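Sorting tray

A sorting tray is a shallow, flat-bottomed container with low raised sides, used to hold small items while they are being separated, counted, checked or put in order. In the home it is most often used for fruit and vegetables, either real ones brought back from the shop or the toy ones sold in play food sets. Trays of the same pattern are used for buttons, beads, seeds, screws and craft materials.

The name covers several objects that differ mainly in size and in the height of the wall. A tea tray with a lip can serve as a sorting tray, and in many households it does. Trays sold for the purpose usually have no handles, so that they can be pushed up against one another on a table.

Form

Most sorting trays are rectangular. A rectangular tray can be divided by eye into halves or quarters, and it stores on edge in a cupboard. Round trays exist but are less common, as they waste space in a drawer and items tend to roll to the rim and travel round it.

The wall has two purposes. It stops round items from leaving the tray, and it gives the hand something to lift by. A wall that is too high hides small items when the tray is seen from the side, which matters when young children are sitting at the same level as the work. A wall that is too low will not stop a cherry tomato.

The base may be smooth or textured. Smooth bases are easy to wipe and show up crumbs of soil, but they reflect lamps and windows, and round produce slides on them. Textured bases hold items still and are harder to clean in the corners. Some users put a folded tea towel on a smooth base and get most of the benefit of both.

Colour

Trays are sold in plain colours. White and pale grey are usual in kitchens, where dirt needs to be seen. Green, blue and yellow are usual in nurseries and playgroups. The colour affects how easily items can be told apart: a red apple or a tomato stands out strongly on green, while spinach, green beans and cucumber do not. Where the contents are mixed, a colour not found in the produce is the better choice, and for this reason blue trays are often recommended for general sorting.

Sets sold under the Tamis name have 5 trays, each a different colour, so that a colour can be given to each kind of item. The Dosby set has two, one large and one small, and the smaller sits inside the larger for storage.

Use with fruit and vegetables

The simplest use is emptying a shopping bag. Everything is laid out on a cloth or worktop, and items are moved to the tray one at a time as they are looked over. Anything bruised or split is left behind. When the cloth holds only the rejects, the tray is carried to the fruit bowl or the fridge.

Root vegetables and leafy vegetables are normally kept apart from soft fruit. Carrots can be put on a plate by themselves, especially if they still have soil on them, and leaves are best kept in a dish where any water can collect. Peppers and tomatoes bruise less when placed in a single layer. Apples should be lowered to the base and not dropped, as a fall of even a few centimetres on to a hard surface can leave a brown patch under the skin that does not show until the next day.

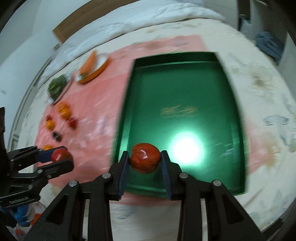 Apples are also the item most often moved to a place of their own. They give off ethylene gas as they ripen, and this speeds the ripening and yellowing of produce stored nearby. Leafy greens and carrots are both affected, the carrots by turning bitter. Bananas and ripe tomatoes give off the same gas. A few hours together on a tray or a plate makes no practical difference; the advice concerns storage over several days.

Surfaces and cloths

A sorting tray can be used on any surface that is level. Tables and worktops are usual. With play food, beds and floors are just as common, and here a cloth is generally spread first, both to keep the small pieces together and to allow the whole lot to be gathered up by the corners at the end. On a mattress the tray will tilt if anyone leans on the bed next to it, and round items collect at the lower side. A large book or a board placed under the tray cures this.

A plain cloth works better than a patterned one. Small dark items such as plums, grapes or toy aubergines are easily lost on a busy print.

As a children's activity

Sorting produce is a common early activity and needs no equipment beyond the tray and the food. Children may be asked to sort by colour, by size, by fruit or vegetable, or by whether the item grows above or below the ground. The same pieces can be sorted several times over by different rules. Sorting by colour is usually the first to be managed. Orange causes the most disagreement, since peppers, carrots and some tomatoes all fall near it without matching.

The teaching writer Thibault Sabatier advises starting with very few pieces and a single tray, with a second container brought in only when the first rule has been understood. Ikechukwu Ibrahim, in a handbook for nursery staff, takes the opposite view and gives two containers from the outset, on the grounds that a child with one tray simply fills it. Ibrahim's handbook lists 183 sorting tasks, the majority of them using food.

Pieces small enough to be swallowed should not be given to children under three.

Care

Trays used for unwashed vegetables should be washed in hot soapy water before they are used for anything eaten raw. Beetroot and turmeric stain light-coloured plastic, and the stain fades slowly if the tray is left in sunlight. Trays that have warped in the dishwasher can sometimes be flattened under a weight while still warm, though they seldom sit quite true afterwards.

See also: Colander; Fruit bowl; Play food; Trug

Page last revised 20/02/2024 | Contact the editors | © Lefèvre Household Reference | Back to top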